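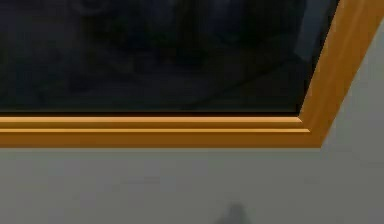 Checking your object masks before the planner sees them

I've been moving our kitchen scenes over to Retberg, and I keep getting asked how I check the masks before they go into Watwood (our grasp planner, lovely thing, very gullible). So I've finally written it down. You'll want a working Retberg install, the Brukus command line tools and a cup of tea, because the first render is slow.

Step 1: Render colour, depth and object IDs together

Set all three outputs in the same job. I used to run them as separate passes to save memory, and then spent a whole afternoon chasing masks that sat one timestep behind the colour. Never again! In the job file, put the outputs on one line and set sync to strict. If a pass falls behind, the job stops with an error and you can fix it there and then.

I normally ask for 800 views with the random seed fixed, so I can get the very same set back after I change something.

Step 2: Throw out the views with nothing to pick up

Random cameras spend a surprising amount of time looking at walls and furniture. Run the Brukus filter with a minimum of 20 visible pixels per graspable object, and keep any view where at least one object passes. My last batch went down to 738, and I was quite pleased with that.

Don't count furniture as graspable, by the way. I'd left the bar stool and the fridge tagged as movable from an older project, and the filter happily kept every view with either of them in it.
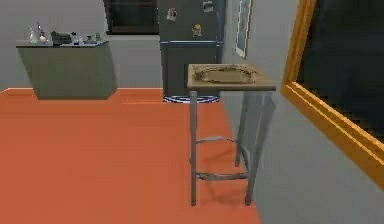 Step 3: Overlay the masks and look at them

Yes, with your eyes. Brukus will make a contact sheet with the outlines drawn over the colour render. I flick through it at full size, looking for outlines that wander off an edge, two objects sharing one ID, or parts of an object with no mask at all. 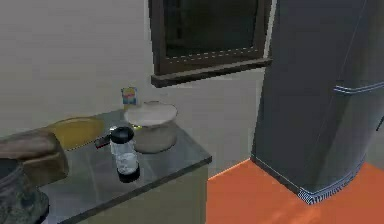 See-through objects need their own check. Retberg can write the ID of whatever is behind a transparent surface, so you get a mask with a hole in the middle and Watwood plans a grasp on half an object. The clear water bottle on the counter is a good test, with its black cap and black base: if only those two parts come out outlined, turn on solid IDs for transparent materials and render again. Look at its shadow on the countertop as well - that should stay with the counter's ID.

Step 4: Compare mask and depth

Last one. Run the depth check with a tolerance of 3 millimetres. It takes each mask, looks at the depth values inside it and lists any that jump about more than the object's own shape allows. Start at the top of the list, fix the worst, and rerun with the same seed. Once the list comes back empty, export with the planner preset and point Watwood at the folder.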